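Category: Software > Manipulation > Tutorials

Writing a Phase Detector for a Two-Arm Packing Task

This tutorial adds a phase detector to the Stumov replay tool. The detector reads the overhead view and the joint log and decides which part of the task the arms are in. We need it because our policy trains better when each step carries a phase label, and labeling by hand was taking Jiahui Cai most of December.

You should already have Stumov installed and at least one recorded run that opens in the viewer without errors. The task used here is packing a small white case: a marker and other small items go in the tray, and the lid gets closed.

Step 1. Define the phases

Keep the list short. We started with a long one and the labels flickered all the time. The version we kept has three phases:

OPEN_LOADED: lid open, marker in the tray
OPEN_OUT: lid open, marker on the table
CLOSED: lid down over the tray

Put these in phases.yaml, one per line, with the names exactly as written. Stumov reads them as plain strings and does not check the spelling. 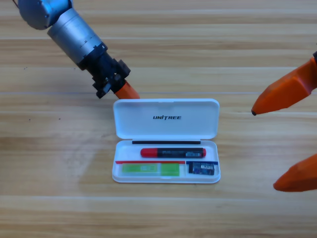 The order in the file does not matter. What matters is that every moment in a run fits one of the names. If you find a moment that fits none of them, such as the lid halfway up, leave the label blank and let the smoothing in step 4 deal with it.

Step 2. Find the case

Run the case finder on the first frame of the recording:

stumov find-case --run 1205 --save case.json

It looks for a bright region with rounded corners and writes out a box. Check that box in the viewer before going on. On a pale tabletop the threshold is fussy, and with the default value it once took in a strip of wood along the lid. Raising min_contrast to 3 fixed that for us.

With the lid open flat the white area is much deeper than with the lid closed. The ratio of depth to width is the main signal for CLOSED, and it works without any training.

Step 3. Find the marker

The lid tells you open or closed. To split the two open phases you need to know if the marker is inside the box from step 2. We use a color mask on the red cap.
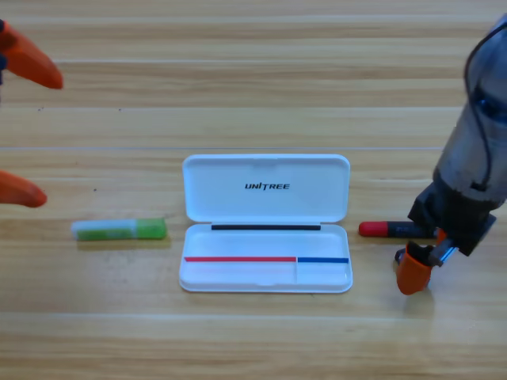

Mask out the grippers first. Their orange fingertips sit close enough to red that a loose hue range will pick them up, and then the marker seems to jump across the table. Project the fingertip positions from the joint log into the view and blank a small circle at each one. Watch for red trim inside the case as well — set min_height on the blob so that thin strips are dropped.

If a gripper covers part of the marker, keep the last good position. Don't try to guess from the barrel, which is black like the wrist housing.

Step 4. Smooth the labels

Run a majority filter over the raw labels:

stumov smooth --run 1205 --window 15

A wider window gives cleaner labels but moves the start of CLOSED later. Inês Arruda compared several widths on our runs and settled on 15. Blank labels take the value of the phase before them.
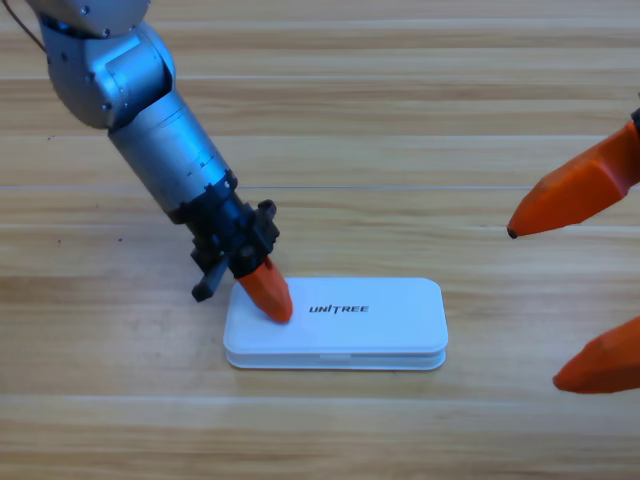 Step 5. Check against the joint log

Plot the labels under the gripper opening for both arms. A change to CLOSED should fall near a stretch where one arm moves down over the case. If it falls where both arms are still, look at your box again.

Once that plot looks right, export with stumov export --labels and point the trainer at the new folder.

Tags: perception, labeling, two-arm, Stumov

3 comments

Ubaldo Sanna
Does the color mask hold up if the room lights change during a run? Ours are on a timer.

Leonor Vieira
Ubaldo, not well. Set white balance to fixed and record a new reference frame when the lights change.

Afonso Bettencourt
The smooth command fails for me with "unknown phase". I had a trailing space in phases.yaml. Leaving this in case someone else hits it.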